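Lo que aprendimos tirando cosas a la papelera (y lo que todavía no sabemos)

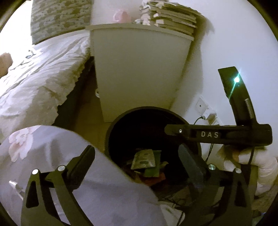
La pinza sobre la papelera, en un dormitorio de los de verdad.

Hace tiempo que os debía esta entrada. Varios me habéis escrito preguntando en qué andaba metida desde marzo, y yo contestaba con evasivas, un poco por pereza y otro poco porque los números no estaban cerrados y me daba apuro contar algo que luego hubiera que desmentir. Pues ya están cerrados, o todo lo cerrados que pueden estar unos números en este oficio, así que me he hecho un café bien grande y me pongo a ello. Es 4 de octubre, hace un fresquito estupendo y tengo la tarde libre.

El proyecto se llama Drovow y la idea de partida era casi de sobremesa. Llevábamos meses discutiendo en el grupo si un brazo robótico puede aprender a recoger una habitación a partir de demostraciones grabadas con una pinza de mano, sin que haya ningún robot presente mientras se graba. La persona lleva la pinza, la pinza lleva la cámara, y de esa grabación se saca la trayectoria y la apertura de los dedos en cada momento. Luego se entrena una política con todo eso y se pone a funcionar en el brazo del laboratorio, que monta unos dedos iguales. Hasta ahí, nada que no hayan hecho otros mejor que nosotros. Lo que nos interesaba era una pregunta más pequeña y, creo yo, más práctica: ¿qué vale más, grabar mucho en un mismo sitio o grabar menos en muchos sitios distintos?

Todo el mundo en la sala tenía una opinión, claro. La mía era que la variedad ganaría de calle. La de Pirjo Tuominen, que es quien montó toda la parte de calibración y a quien le debo más horas de las que voy a poder devolverle, era que dependía del tipo de tarea y que hablábamos de «variedad» como si fuera una sola cosa. Ya os adelanto que tenía razón ella, y que ha sido muy elegante al no recordármelo (más de lo necesario).

Elegimos una tarea que parecía tonta: coger un desperdicio pequeño, un envoltorio, un trozo de cartón, un papel arrugado, llevarlo hasta una papelera que está en el suelo y soltarlo dentro. Cuando lo conté en casa se rieron. Pero es una tarea preciosa para estudiar estas cosas, porque tiene dos partes con carácter completamente distinto. El agarre es local y delicado: un envoltorio aplastado no ofrece casi nada donde meter los dedos, y si entras demasiado alto pellizcas aire. El depósito, en cambio, parece generoso, porque una papelera tiene una boca redonda bastante grande y no hace falta mucha puntería. Parece. Luego llegas ahí abajo, la cámara mira la boca desde arriba, los propios dedos tapan buena parte de lo que querrías ver, el fondo es negro, los dedos son negros, y la política tiene que decidir si ya está encima o si todavía le falta un palmo.

A eso lo llamamos entre nosotros «el problema del negro sobre negro», y nos dio guerra de la buena. Fijaos en la foto: dedos oscuros sobre una papelera oscura. A una persona no le cuesta nada separar una cosa de la otra, porque sabe lo que es una papelera y porque ha visto cómo llegaba la mano hasta allí. La red, en las primeras versiones, recibía solo el fotograma actual, y en esa fase final se quedaba dudando, con unos vaivenes pequeñitos, como quien busca las llaves en el bolsillo. Le dimos un poco de historia, 2 fotogramas anteriores además del actual, y los vaivenes bajaron muchísimo. Probamos con más y no ganamos nada apreciable, aparte de una factura de cómputo más gorda.

Vamos con los datos. El objetivo inicial eran 3.000 demostraciones, cifra que salió de una estimación muy optimista hecha en una pizarra y que luego nadie se atrevía a tocar. Las grabamos, con mucha paciencia y bastante dolor de muñeca. Después vino el filtrado, que es la parte menos agradecida del trabajo y la que más condiciona lo que sale al final. Quitamos las tomas en las que el seguimiento de la posición daba un salto, las que tenían la señal de apertura desfasada respecto al vídeo y las que empezaban con la pinza ya encima del objeto. Nos quedamos con 1.371. Sí, menos de la mitad. El día que salió ese recuento comimos en silencio.

Con lo que sobrevivió hicimos dos conjuntos del mismo tamaño. En uno, todas las tomas venían de una única habitación, siempre la misma, con objetos variados. En el otro, las tomas estaban repartidas entre muchas habitaciones: dormitorios, despachos, pasillos, con sus colchas, sus cables por el suelo, sus enchufes, sus mesillas con libros apilados. Misma arquitectura, mismos pasos de entrenamiento, mismo brazo para evaluar. Y aquí quiero detenerme un poco, porque el resultado es menos redondo de lo que a mí me habría gustado y me parece más interesante por eso mismo.

En el depósito, la variedad de habitaciones ganó con claridad. La política entrenada en una sola habitación había aprendido, en buena parte, dónde estaba la papelera a partir de lo que la rodeaba, y cuando le cambiabas el entorno se iba tan tranquila hacia un punto del suelo donde no había nada. Lo comprobamos tapando zonas del vídeo de entrada: si le tapabas la papelera y le dejabas el fondo, seguía acertando en su habitación de siempre. Me pareció fascinante y un poco humillante a la vez. La entrenada con muchas habitaciones, en cambio, se perdía en cuanto le tapabas la boca, justo lo que queríamos que hiciera.

En el agarre, la cosa cambió. Ahí la diferencia entre los dos conjuntos fue tan pequeña que no me atrevo a ponerle signo. Lo que importaba era la variedad de objetos y, sobre todo, de superficies: sobre una baldosa lisa el envoltorio resbala cuando los dedos lo rozan, y sobre una tela se hunde y se engancha. Tener veinte paredes distintas al fondo no enseña nada de eso. Pirjo lo había dicho en marzo, en una reunión en la que yo estaba más pendiente de las galletas, y lo apunté en una esquina del cuaderno sin hacerle demasiado caso.

Así que la respuesta a nuestra pregunta es que hay que preguntar por separado. Si vais a recoger datos para algo parecido, mi consejo es que antes de salir a grabar partáis la tarea en fases y penséis qué tiene que cambiar en cada una. Para el agarre, cambiad lo que está cerca de los dedos. Para el transporte y el depósito, cambiad el mundo de alrededor, y mover también el recipiente dentro de una misma habitación ayuda más de lo que parece, además de salir baratísimo.

Me habéis preguntado también por el material. La calibración entre cámara y dedos la hacemos con Durel, una herramienta interna que empezó siendo un script de una tarde y hoy tiene hasta su propio canal de quejas. El almacenamiento y el etiquetado de fases van en Zanatix, que funciona bien mientras no se te ocurra cambiarle el nombre a una carpeta (yo lo hice, perdón otra vez a todos). Y el brazo vive en el laboratorio Lindqvist, en la planta de abajo, que nos lo presta por las mañanas.

Dos cosas que no funcionaron, por si le ahorran tiempo a alguien. La primera, aumentar los datos cambiando el color de la papelera de forma sintética: mejoró un pelín en las pruebas sin robot y nada en el brazo real. La segunda, pedir a quienes grababan que se movieran «despacio y con claridad». Lo hicieron tan despacio y con tanta claridad que la política heredó unas pausas larguísimas antes de soltar, y el brazo se quedaba encima de la papelera con el papel en la mano, pensándoselo. Volvimos a pedir movimientos normales y se arregló casi todo.

¿Y qué nos falta? Bastante. No hemos probado con la papelera llena hasta arriba, cuando soltar ya no basta y hay que empujar un poco. Tampoco tenemos una medida decente de cuándo un depósito ha salido bien si el papel se queda colgando del borde, que pasa, y que ahora mismo alguien apunta a mano con un criterio que varía según la hora. Y me queda la espina del negro sobre negro, porque la historia de fotogramas lo alivia pero no lo resuelve. Hay quien propone pintar los dedos de un color chillón y acabar de una vez. Yo me resisto un poco, por cabezonería más que nada, aunque reconozco que ya he estado mirando botes de pintura naranja.

El informe largo, con las tablas y los casos de fallo, lo estamos puliendo entre Pirjo y yo. Si trabajáis en algo cercano y queréis leer el borrador, dejadme un comentario y os lo mando con mucho gusto, que los ojos frescos nos vienen de maravilla. Tardaré un par de días en contestar, porque mañana volvemos a grabar.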